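屋外用円形テーブル天板の排水隙間に関する調査
共同住宅中庭の共用家具を対象とした実習報告

印刷用ページ | この記事をメールで送る

報告者:Jonalyn Sarmiento、Bình Lại
指導:Cristóbal Alarcón

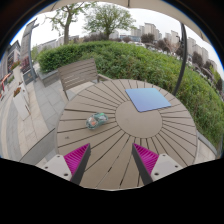
1. 目的
屋外家具の天板に降った雨は、天板の傾斜、表面の粗さ、部材間の隙間の三つの経路条件によって排出時間が変わる。本実習では、水平に設置された天板について、隙間の配置が残留水量に与える影響を調べた。一般的な平行張りの天板では隙間の間隔が全面で一定であるのに対し、放射張りでは中央の円板から縁に向かって隙間が伸び、隣り合う隙間の間隔は外周ほど広くなる。中央の円板には隙間がないため、水の逃げ場は円板の周縁に限られる。この差が残留水の分布に現れるかどうかを確認することが本報告の主題である。

2. 対象
調査対象はHerkik住宅の中庭に置かれた共用テーブルである。放射張りのものをA型、平行張りのものをB型とした。測定に用いたのはA型4台、B型4台の計8台で、いずれも設置後の年数が同程度のものを選んだ。脚部の調整ねじで天板を水平に合わせ、水準器で直交二方向を確認してから散水した。塗装の履歴は管理記録が不完全であり、変数として扱うことを断念した。

3. 方法
散水にはBrorton社の園芸用ノズルを用い、天板の縁から上方に固定した。散水量は全試験で同一とし、散水停止後、所定の時間を置いて残留水を吸水紙で回収し、回収前後の質量差を求めた。回収は中央部、中間部、外周部の三区画に分けて行った。A型では中央の円板を中央部とし、B型では同じ半径の円を型紙で写して区画とした。
隙間に落ち葉や砂が詰まった状態は排水を妨げるため、試験前に竹べらと刷毛で清掃した。ただし清掃前の状態も比較対象として残す必要があり、各型1台については清掃前と清掃後の両方で測定した。
風のある日は散水の着水位置がずれるので試験を中止した。2月に行った予備試験では気温が低く、吸水紙の端が凍りかけて回収に失敗している。このときの値は集計に含めていない。本試験は条件を変えて計63回実施した。

4. 結果
残留水の合計量には、A型とB型の間に明確な差が認められなかった。差が出たのは分布である。B型では三区画の単位面積当たり残留量がほぼ等しかったのに対し、A型では中央部の値が最も高く、次いで外周部、中間部の順であった。中央部の残留水は円板上に薄く広がり、一部は縁の手前で水滴の列となって留まった。表面張力によって角を越えられなかったものと考えられる。
A型の最大値は、中央部全体で約193グラムであった。この値は清掃前の1台で得られたもので、同じ台の清掃後の値はこれを大きく下回った。円板の周縁に接する隙間の内側端が詰まると、水は円板上から抜けにくくなる。外周側の詰まりは、中央部の値にほとんど影響しなかった。

5. 考察
放射張りの隙間は、外周に近づくほど板幅に対する割合が小さくなる。外周部の残留量が中間部より多いことはこれで説明できるが、縁の丸みに沿って水が流れ落ちる効果が加わるため、単純な面積比とは一致しなかった。縁の面取り半径を変えた試料を製作すれば両者を分離できると思われる。
中央の円板については、わずかな凸面加工か、放射方向の浅い溝で改善が見込まれる。Araújo工房から提供された端材に溝を切り、同じ条件で散水したところ、水滴の列は形成されなかった。ただし試料が小さく、実物の円板と同列に論じることはできない。
使用時には天板に物が置かれる点も無視できない。薄く平らな板状の物が円板と放射状の隙間にまたがって置かれると、下面に水が毛管現象で保持され、隙間の上端もふさがれる。この条件は今回の試験に含めておらず、次年度の課題とする。

6. 誤差
吸水紙の押し当て方には個人差があった。途中から回収担当を一人に固定したが、前半の測定値にはこのばらつきが含まれる。また、隙間の側面に付着した水は回収しておらず、残留量は天板上面のみの値である。はかりはVatano製の卓上型で、校正は試験開始時に一度行った。

7. まとめ
水平な天板では、放射張りと平行張りの残留総量に明確な差はなかった。放射張りでは中央の円板に水が偏る。清掃を行う場合、隙間の内側端を優先するのが妥当である。

最終更新日:2020年7月29日

コメント

Duangjai Yimyam
外周部と中間部の差について、板の反りは確認しましたか。うちのテーブルは縁側が少し持ち上がっていて、水が内側に戻ります。

Bình Lại
直定規を当てて確認し、目視で隙間が出ない台を選びました。微小な反りまでは測っていません。ご指摘の点は誤差の項に書くべきでした。

Edivaldo Magalhães
竹べらは先を斜めに削ると円板の際まで届きます。金属のへらだと角の塗装が欠けるのでやめたほうがよいです。溝を切った端材の寸法が知りたいです。

印刷用ページ | この記事をメールで送る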